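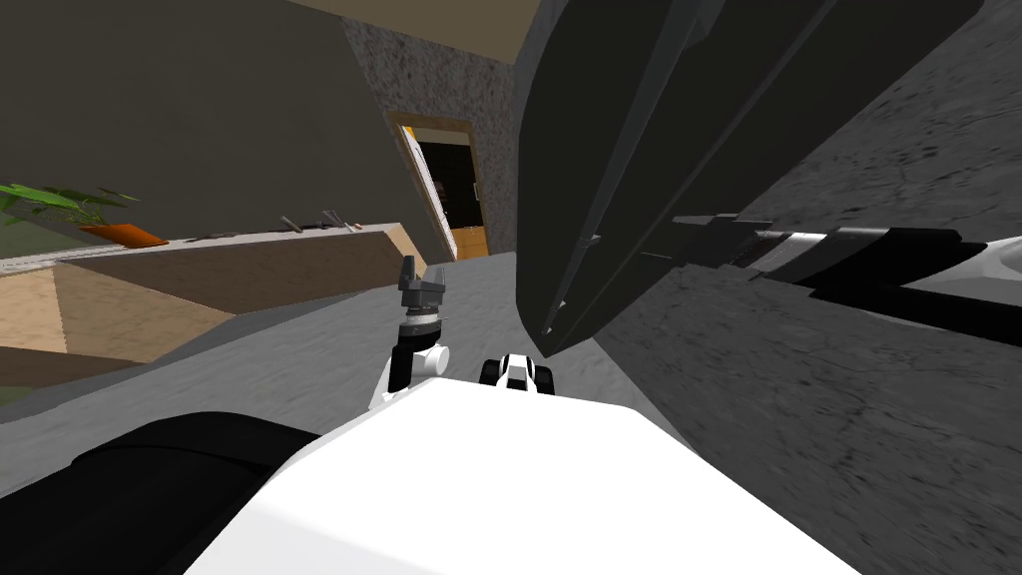 Simulated view from the robot's body, with one gripper raised and a counter and doorway beyond. Courtesy of the Windby Robotics Club.

Students in the Windby Robotics Club will present their simulated household robot project at Matholm Community College on Sunday at 2 p.m. The event is free and open to the public.

The club is one of 3 student teams entered in the Clendcombe Challenge, a regional competition in which robots work in virtual rooms. Teams write the control software and are scored on how well their robot reaches for, picks up and sets down household items. No physical robot is required to enter.

Windby students began work on the project in December and have logged 677 practice runs. Each run is saved with the view from the robot's body and the views from its grippers, and students go through them at the next club meeting. 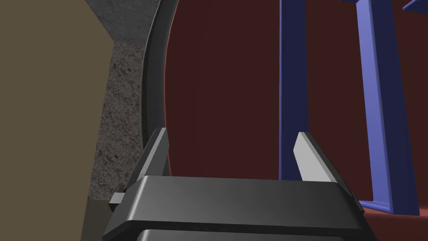
Jummai Okeke said most of the club's time this term has gone into the approach, meaning the last short stretch before the fingers close. She said students who had never written code before joining were now changing the approach settings on their own and keeping written notes on every change.

The team's software is limited to 300 seconds per task under the competition rules. Club members have split into two groups, one working on arm movement and the other on reading the camera views. Both groups will take questions on Sunday.

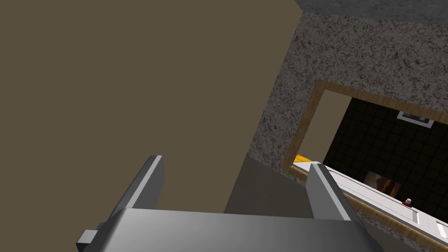 Gripper view in the simulated room, fingers open, with a wood-framed opening at right.

Visitors will be able to try the simulator at stations in the Nowakowski Building, Room 58. Children under 12 should come with an adult. Parking is available in the lot behind the building.

The club meets weekly during the school year and accepts new members at any time. No experience is needed. Students who want to join may sign up at the event or at the college's front desk.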